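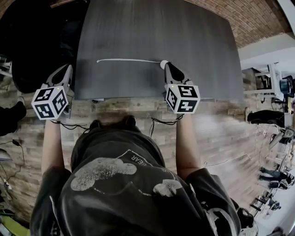
Fig. 4. Start position, cord bench. One gripper in each hand.

4. Recording a cord task (bench operators)

For bench staff at Daratside moving over from hand winding. Read section 3 first if you haven't worn the grippers before. Questions to Kheri Ondieki, or Miroslava Hrnčiar on afternoons.

4.1 Before you pick anything up

1. Clear the bench. Cord only. No cups, no phones.
2. Lay the cord out flat along your side of the bench, left to right.
3. Check the green light on both marker cubes. No light, no recording. Swap the unit, tag it, leave it on the shelf.
4. Look down. Trailing leads go beside you, never between your feet.

CAUTION: Leads on the floor are the trip hazard in this room. If you need to walk off, put both grippers down first.

4.2 The take

1. Grippers to the near edge of the bench, jaws forward. Hold still for a count of 2.
2. Close one gripper on the end of the cord. Ease it on, don't pinch and yank.
3. Other gripper takes the cord further along. Slow. Slower than you would by hand.
4. Draw it straight, hold, lower, open both jaws.
5. Back to the near edge. That's one take.
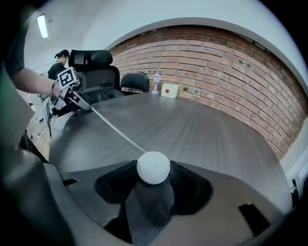

Keep the pull gentle once the cord comes straight. Past that point you're just loading the jaws, and the system learns to do it too. If the cord slips let it go and finish the take anyway. Slips are useful, mark them S on the sheet.

NOTE: Markers have to stay uncovered. Long sleeves get pushed up, or tuck them in at the cuff.

4.3 How many, how long

40 takes to a set. Stop after 14 if your wrists are sore and tell Kheri, nobody is chasing the number. Two sets a shift is the maximum, and the break between them is paid. Sets count as bench time on your timesheet, same code as winding until payroll sorts out a new one.

4.4 What changes on the floor

Winding on line 9 goes to the arms in January. Everyone on that line has been offered bench recording or inspection, at the same grade. Inspection training is at the Broltby site, travel claimed in the usual way. Jabari Mushi has the roster and will do swaps if you ask before it's printed.

You can say no to recording. Put it in writing to Catríona Hanrahan, no reason neeeded, and your hours stay as they are.

4.5 Finishing up

1. Grippers down on the bench, jaws open.
2. Coil the leads loosly. Not around the handle.
3. Sign the sheet, initial any S takes.
4. Cord back in its tray, unless it's frayed. Frayed goes in the bin.

Next: section 5, charging and storage.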